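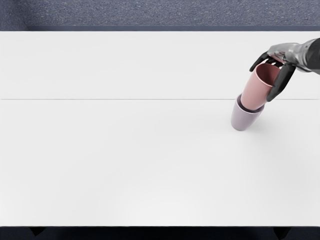 Module 4: Moulded Tableware – Shape, Stacking and Tolerance
Notes for week 6
Lecturer: Marisol Varela

4.1 Scope

These notes cover tapered drinking vessels made by injection moulding. Handled mugs and blow-moulded bottles are dealt with in Module 5. Students should have read the handout on shrinkage before the seminar.

4.2 Draft angle

Draft is the slope given to a wall so that the part can leave the mould without dragging. It is measured from the line of draw, on one side only. A wall with 1 degree of draft on each side therefore has an included angle of 2 degrees. Confusion between the two figures is the most frequent error in the coursework.

Textured walls need more draft than polished ones. The depth of the texture sets the increase, and the mould maker should be asked for a figure before the drawing is issued.

4.3 Stack pitch

When identical tapered cups are nested, each one stands proud of the one beneath it by a fixed distance, the stack pitch (p). If the walls touch along their length, then for wall thickness t and draft angle a:

p = t / sin a

The thickness is measured square to the wall. With t = 1.5 mm and a = 5 degrees, p is 17.2 mm. With a = 3 degrees it rises to 28.7 mm. A small change in draft has a large effect on the height of a stack, and so on the number of cups per carton.

The height of a stack of n cups, each of height h, is:

H = h + (n – 1)p
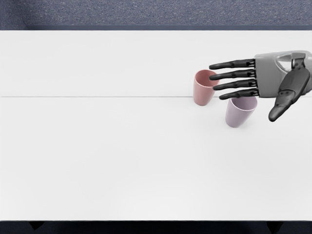 Fig. 4.1 Two small cups, one of them pink, on a light tabletop.

4.4 Jamming

Cups that meet along the full wall will wedge. The taper acts as a shallow cone, and the force needed to part them can be much higher than the force that pushed them together. Air trapped under the upper cup adds to the problem, as a partial vacuum forms when it is pulled.

The usual remedy is a stacking shoulder: a step inside the cup on which the base of the next one rests. The shoulder carries the load and keeps a gap between the walls. Pitch is then set by the position of the shoulder and the formula in 4.3 no longer applies. Ribs may be used in place of a full shoulder – three is the minimum for a stable seat – and they let air pass.

4.5 Worked case: the Villuten beaker

The Villuten beaker was drawn without a shoulder. Crescencio Aguirre tested a pilot batch of 348 pieces, stacked in storage for the whole of January, and found that 33 could not be parted by hand. This is a failure rate of 9.5 per cent. The revised tool added four ribs. Rutilio Escobedo's report on the second batch is in the course folder and should be read for its treatment of rib wear.

4.6 Colour and shrinkage

Pigment can alter shrinkage, most of all in semi-crystalline polymers such as polypropylene. Two colours run in the same tool may differ enough to affect the fit between them. Where a range will be sold in mixed colours, nesting trials must include every pairing, in both orders.

4.7 Exercises

1. A cup has h = 90 mm, t = 1.2 mm and a = 4 degrees. Find the pitch and the height of a stack of 12.
2. Redesign the same cup with a shoulder giving p = 14 mm. State the clearance between walls.
3. Read Toledo's note on venting and list the tests he leaves out.

Hand in to room 1271 by 4 pm. Drawings in first-angle projection only.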